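Fedcombe Teleop Set -- README

Version of February 7, 2018

Fedcombe is a small collection of demonstrations for a simulated robot arm. A person moves the arm by remote control, and we save what the arm did so that a learning method can try to copy it later. The set contains 132 demonstrations, recorded by 4 operators in January. Each operator worked from the same written instruction sheet, which is in the folder "sheets".

The simulator is Evico. We did not change its physics settings, only the lights and the colour of the surfaces. The operator holds a hand controller called Siriwan, and the gripper follows the movements of the hand. When the button under the thumb is released, the arm stays in its place and the operator can bring the hand back to a comfortable position. We call this "re-gripping" in the log files. Please do not confuse it with the opening and closing of the robot's fingers, which is a separate column.

What is in the demonstrations

All of them are free-space movements over a red table, with no object to pick. We wanted first to have clean approach movements, and the tasks with objects will come in a different set (Plallusmont, not yet released). The operator guides the gripper over the near table, goes down towards the surface and stops when satisfied with the height.
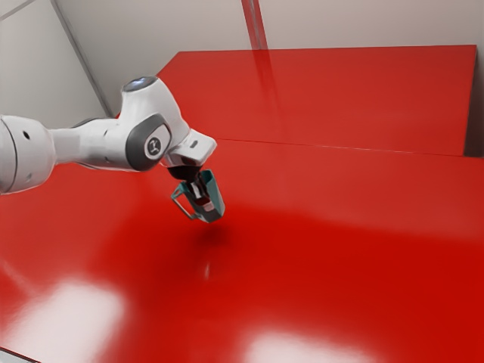
Plallusmont user: I trained on the approach movements only and my policy learned to wait in the air for a long time before going down. After I removed the pauses at the start of each file it became much better. Maybe you could mark them in the data?

We have now done so. The column "idle" is 1 when the controller button is released and 0 otherwise. The pauses are still in the files -- we prefer that each user decides what to do with them.

Files

Every demonstration is one folder with a number for a name. Inside you find:

joints.csv -- joint angles of the arm, one row per time step
hand.csv -- position and rotation of the controller, and the idle column
fingers.csv -- opening of the gripper
views -- rendered images
notes.txt -- remarks of the operator, often empty

Time steps are written at 10 per second. The longest demonstration has 1070 steps. The images are rendered after the recording from the saved joint angles, so they are not exactly what the operator had on the screen.

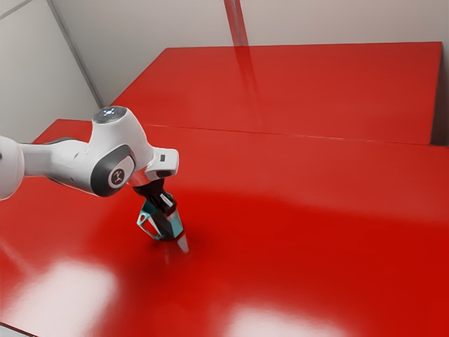

Gripper with open fingers, low over the near table.

Known problems

The surfaces are very shiny, and the glare can disturb methods which look for edges. If this is a difficulty for you, render the views again with the file "matt.cfg".

Depth is hard to judge on a flat screen. Operators told us that they used the shadow of the gripper as a help when going down, and for this reason we do not recommend to switch off the shadows if you collect more data of your own.

In some folders the first row of hand.csv is repeated. You can delete the second copy safely.

Use

The set is free for research and teaching. If you publish something with it, please mention the name Fedcombe and the version date. Corrections are welcome -- send them with the number of the folder, otherwise we can not find the place.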